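首页 列表归档 按主题 按作者 上一封 下一封 回复本帖

主题:Re: 【方法讨论】只改采样顺序,不加数据,厨房任务能涨多少?
发件人:Hashini Akanda
列表:nurnley-manip

各位好,

先把 Euan 的原信引在前面,免得大家往回翻:

> 发件人:Euan Hepburn
>
> 上次组会说的“按接触段重采样”我还是有点怀疑。我的理解是,你们把一条示教按接触与否切成若干段,训练时把接触前后那一小截的权重抬高,自由空间里的移动压低。听着合理,可是:
>
> > 1)切段靠什么?关节力矩阈值在不同的台面上要重调,我们在 Zirkudska 那套上吃过亏。
> > 2)权重抬高以后,自由空间那段会不会变得毛躁?
> > 3)基线是不是训够了?我见过太多“新方法”赢的是一个没收敛的基线。
>
> 有数就贴出来吧,好坏都行。
>
> Euan

Euan 问得特别好,尤其是第三条,我们自己也是为了这条又多跑了两个星期。结果现在齐了,我昨晚看到最后一组曲线的时候真的从椅子上站起来了(隔壁还以为着火了)!

先说切段。力矩阈值我们也放弃了,原因跟你们一样,换个台面就得重来。现在的做法是用末端速度和夹持指令一起算一个很小的变点检测,先在每条轨迹里找速度骤降的位置,再看附近有没有夹持状态变化或者力矩的相对跳变,注意是相对值,跟这条轨迹自己的中位数比。这样换台面不用动参数。Danilo 把它写成了一个独立脚本,放在 Pascual 仓库的 segment 目录下面,依赖很少,单独拿出去也能跑。

数据一共 2,394 条示教,全部是厨房台面上的任务:开关小烤箱的门、往砧板上放东西、从托盘里取东西、挪罐子之类。训练和测试都没有清台面,平时堆着什么就是什么,毛巾、茶包、电线都在。我觉得这一点很要紧,台面收拾得太干净的时候,均匀采样和重采样的差距会小很多,因为绝大多数失败都发生在末端靠近目标的最后那一小段,杂物一多,那一小段就更难。

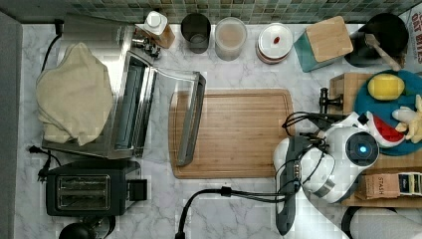 Gwion Meredith:插一句,杂乱台面我同意,但你们测试时物体摆放是谁定的?如果是跑实验的人自己随手摆,很容易不知不觉摆成策略喜欢的样子。我建议至少有一部分摆放由没看过训练数据的人来做。

Gwion 这条是在草稿上批的,我原样留着了。摆放是 Ruth 事先用随机表生成的,写在纸上,跑实验的人照表摆,两种方法用同一张表,交替着跑,跑的人也不知道当前加载的是哪个权重。Ruth 本人没参与采集,训练数据她到现在也没看过,所以这一条应该能过关。

结果如下。12 个任务,每个任务两种方法的试验次数相同:

均匀采样(基线):平均成功率 71%
接触段重采样:平均成功率 86%

网络结构、学习率、总步数完全一样,只换了采样器。12 个任务里有 9 个明显变好,涨得最多的是开烤箱门,这类动作把手一旦没夹正,后面怎么拉都不对。另外三个基本持平,其中“把罐子推到台面后排”还略降了一点,我看了回放,推的过程接触段特别长,几乎整条轨迹都被判成接触,重采样就等于没做,还顺带把起始那一截压得太低。

关于基线有没有训够:我们把基线的步数翻了一倍,另跑了三个种子,最好的一个到 74%,再往后验证损失就开始往上走了。所以至少在我们这套数据上,差距不能用“没收敛”来解释。学习率也扫过,表在附录里,欢迎挑刺。

关于毛躁:有!Euan 猜中了。权重比抬到八倍以上的时候,自由空间里能看到小幅抖动,末端到目标上方会犹豫一下。压回四倍就看不出来了,成功率也没掉。我们最后报的都是四倍的结果。有个小技巧,权重在段与段的边界上不要硬切,用一个短的余弦坡过渡,抖动会轻很多。我原以为这只是好看一点,没想到单这一项在取茶包的任务上就有明显的差别,为什么会这样我还没完全想通,谁有想法请一定告诉我。

还没做的事:

- 换一台臂。目前所有数字都来自同一台,Hilier 那边答应借时间给我们,十二月能排上。
- 跟按损失加权的方法正面比。我怀疑两者有一部分是重叠的,损失高的地方本来就多在接触附近,但损失加权会被坏示教带偏,我们的不会,至少理论上不会。
- 可变形物体。毛巾一类的东西,现在的切段几乎失灵,速度没有清楚的骤降。

脚本、随机表、每次试验的原始记录都已经传上去了,失败的也在里面。如果有人愿意拿自己的数据跑一遍切段,哪怕只跑二十条,把切点图发给我看看,我会非常高兴。调参我可以陪着一起调,晚上九点以后基本都在线。

Hashini

——
网页归档评论

Danilo Talavera:补充一下,脚本默认轨迹频率是 20 Hz,频率不同的话请先改 config 里的 dt,不然变点会密得离谱。已经有两位踩到了。

Euan Hepburn:好吧,基线那段我服气。今晚拿 Zirkudska 的旧数据跑一下,台面不一样,正好看看相对阈值顶不顶得住。

路过的学生:请问余弦坡的长度是按帧数定还是按时间定?附录里没找到。

Hashini Akanda:按时间,0.3 秒。附录漏写了,马上补,谢谢!

Ruth Hollis:随机表的生成代码也放进去了,在 protocol 目录。种子写在第一行,要重现的话别改。

上一封 下一封 返回列表归档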